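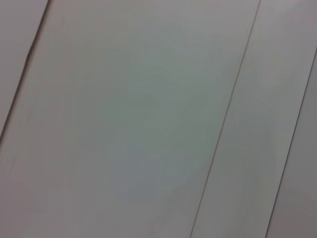 Notebook, bay 2, February 2026

Teaching by hand on the Drundar arm, wiping task. Continued from Rafail's notes on the shared drive.

Goal for the week is 100 usable demonstrations of a straight wipe along a panelled surface, following the seams, no crossing. Nandi and I are splitting the driving. She takes remote control with the handheld, I do the hand guiding. Rosario is checking the recordings as they come off.

Set-up
Wrist camera on, overhead camera off. Rosario wants to know if the wrist view is enough without the second angle. Starting pose is the one saved as "high left". Force limit left where Rafail had it. Pad goes on after the pose check and comes off again before the arm is parked.

Hand guiding
The arm is heavy in the last joint when you lead it from the elbow, so I went back to holding it just behind the wrist. Better path, but you end up leaning over the work and your sleeve gets in the view. Rolled my sleeves up and carried on. Threw out 7 runs for that.

I had been bringing the wrist in at whatever angle was comfortable. In the wrist view the seams then run on a steep diagonal, lower left to upper right, and from one run to the next the slope changes. Zoi looked at a batch and asked whether we want that spread or not. My view is that we do, within reason, as the arm won't arrive square every time either. Dionysis would sooner have the first set all square and add the tilted ones later. Left it with him to decide before we record any more.

When the camera is in this close there is very little to go on. Pale grey panel, three thin dark lines, soft at the edges. The only thing that stands out along a line is a small kink in the left-hand one, where it jogs a bit and goes darker. I would not want the policy to learn that kink as a landmark. Suggest we shift the start point between batches so it turns up in different places, or not at all.

Colour also drifts across the panel, a bit warm low on the left and cooler, nearly blue-green, toward the middle. Rosario to try fixed white balance and compare.

Remote control
Nandi's runs are slower and the speed is more even. The lag on the Qian handheld is still annoying when she changes direction at the end of a pass. She has started pausing before the turn, and the pause is now in every one of her runs, so whatever we train will pause too. Either we trim them all or we teach it that way on purpose. I'd trim.

Exposure
There are faint streaks along the direction of the seams in the close view, which look like smear to me. Exposure was set by Avmont when they fitted the camera and I don't think it has been touched. Asked Rosario to shorten it and see if the picture gets too noisy. Lights in the bay are soft enough that we may need another lamp.

Storage
Disk on the recording machine is at 300 GB used out of 400. Move the October runs off before the next session. Zoi has the login for the archive.

To do
Dionysis: square or mixed angles for the first set
Rosario: exposure, white balance
Nandi: trim script for the pauses
Me: new start poses, order more pads from Dikico, write up the grip position so everyone leads the arm from the same spot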